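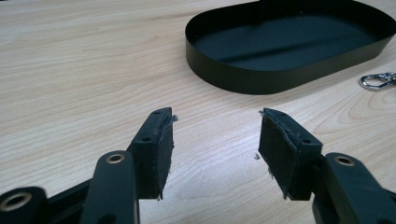
Poul Briem
Contributing Editor, Animation

Keeping a continuity log for an animated series

A continuity log is a table of what a series has established and when it did so. It is useful for recaps, for arguing about timelines, and for catching the point where a later episode contradicts an earlier one. The method below was worked out on Aramport, season 2, and the examples come from that show. It applies to any serialized animation with a large cast.

Spoilers for Aramport through the end of season 2 follow.

What you need

A spreadsheet program, the episodes in a form you can pause, and a player that displays elapsed time. Streaming players that show only remaining time will work, but you will have to subtract every entry. Turn subtitles on. Names of planets and minor characters are hard to spell by ear, and the subtitle spelling should be your default.

Step 1. Set up the columns

Create one row per fact and use these columns:

Episode (season and number, as in 2x11)
Time (minutes and seconds from the first picture, including any recap)
Subject (person, ship, place or object)
Fact (one sentence, present tense)
Source (dialogue, on-screen, narration)
Conflicts with (left blank on the first pass)

Freeze the top row. Format the Time column as plain text before entering anything, or the program will convert minutes into hours.

Step 2. Decide the numbering order

Broadcast order and story order are often different. In Aramport the two Ciltwood episodes aired late in the season but take place before the siege. Log by broadcast number and add a second sheet that maps each broadcast number to its place in the story. Do not renumber the main sheet. Other people's references will use the broadcast number, and you will want to match them.

Step 3. First pass, no pausing

Watch the episode straight through and write nothing. Facts that look important in the first minutes frequently turn out to be lies told by a character. The captain's account of how he lost the Faler is the standard case: it is stated flatly in the opening and withdrawn before the credits.

Step 4. Second pass, with pausing

Pause at each new fact and fill in a row. Separate what a character says from what the episode shows. "The Faler was destroyed at the gate" is dialogue. The hull drifting past the gate is on-screen. They get separate rows even when they agree.

Keep interpretation out of the Fact column. If you need to record a guess, add a Notes column at the far right and put your initials after it.

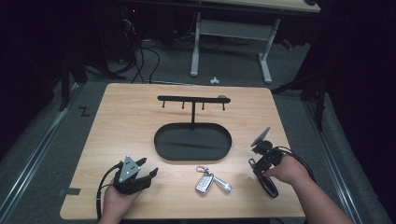
Step 5. Handle dream and memory sequences

Mark these with an M in the Source column. A memory sequence establishes only what the character remembers. Filipa Barros, who keeps the log for season 1, treats a memory as confirmed when a second character recalls the same event independently. I use the same rule.

Step 6. Check for conflicts

Sort the sheet by Subject, then by Episode. Read down each block. When two rows disagree, enter the episode and time of each in the other's Conflicts column. Leave both rows in place.

Sample entry:

2x11 | 14:32 | Figueiredo Station | The station has a single docking arm. | on-screen | 2x04, 09:10

The earlier episode shows a second arm behind the cargo ring. Background art was probably reused. That is a guess, so it goes in Notes.

Step 7. Save a dated copy

Save a copy after every episode with the date in the file name, for example aramport-log-2026-04-14. Work only in the newest copy. If you share the sheet, give other people comment access and enter their corrections yourself, with the time code checked against the episode.

Filed under: Guides, Animated Series, Science Fiction

Related
Aramport 2x11 recap: The Long Gate
Broadcast order or story order? Albertina Pacheco on the Ciltwood episodes
Every ship in Aramport season 1
How to read end credits for voice roles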